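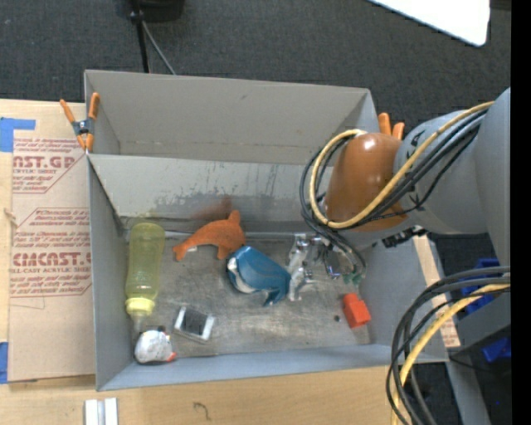 Figure 7.1 A robot arm over a two-compartment metal bin. Objects in the larger compartment include a baby bottle and an orange toy dolphin.

Chapter 7
Where Examples Come From

Chapter 6 assumed you had a data set. Most textbooks make the same assumption and hope you won't ask. This chapter is about getting one, a job with less calculus in it and a good deal more bending over.

Suppose we want an arm to learn to pick things up. Each example is a record of one attempt: what the camera saw, how the gripper moved, and whether it came up holding anything. Jianguo Duan's group at Grevora set out to gather 3625 attempts and kept 1696. The rest were lost to bad labels, stalled motors and one full disk – the disk gets its own section.

Failed grasps were kept on purpose. A learner shown only successes will conclude that everything can be lifted, a view it shares with people moving a sofa.

We begin with the choice of objects (Section 7.1), then take up labeling. Exercise 7.4 asks you to label 200 attempts by hand. Start early.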